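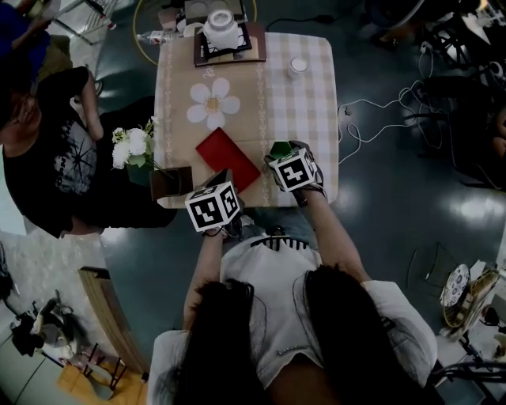 I bought the Kakel wipe-clean tablecloth last August, after years of washing a cotton one twice a week. It has been on our kitchen table nearly every day, so I have a fair idea of what it can and can't do.

It is a cotton and polyester cloth with a thin coating on the top side. From a normal sitting distance it passes for ordinary fabric. Run your hand over it and you can feel the coating, slightly waxy, a bit stiff at the folds.

Spills are where it earns its money. Tea, gravy and orange squash all came off with a damp cloth. Turmeric did not. I left a splash of dal overnight and there is still a yellow mark by my chair. Beetroot left a faint ring that went after a machine wash.

The label says 30 degrees and no tumble drying. I wash it once a month and hang it over the bath. The coating has started to crack along one fold, so now I roll it round a cardboard tube – the creases from the packet took a fortnight to drop out anyway.

Sizing is a weak point. Mine was sold as a square but came up 8 mm longer on one side. You won't see it once it is laid, but it annoyed me when I hemmed a runner to match. The corners also lift a little, and I have ended up using clip-on weights.

Heat is the other thing. Warm plates are fine. A casserole dish needs a mat, and the leaflet does say so in small print.

I had a Koser cloth before this. It was softer and hung better, but it soaked up everything. For a family table I would buy the Kakel again. For guests I would still get the cotton out.

Four stars out of five.

Qistina Sinaga
8 May 2024

Related reviews
Nair cotton napkins, set of four
Trironau tablecloth weights
Koser linen-look runner
Oilcloth or coated cotton: which to buy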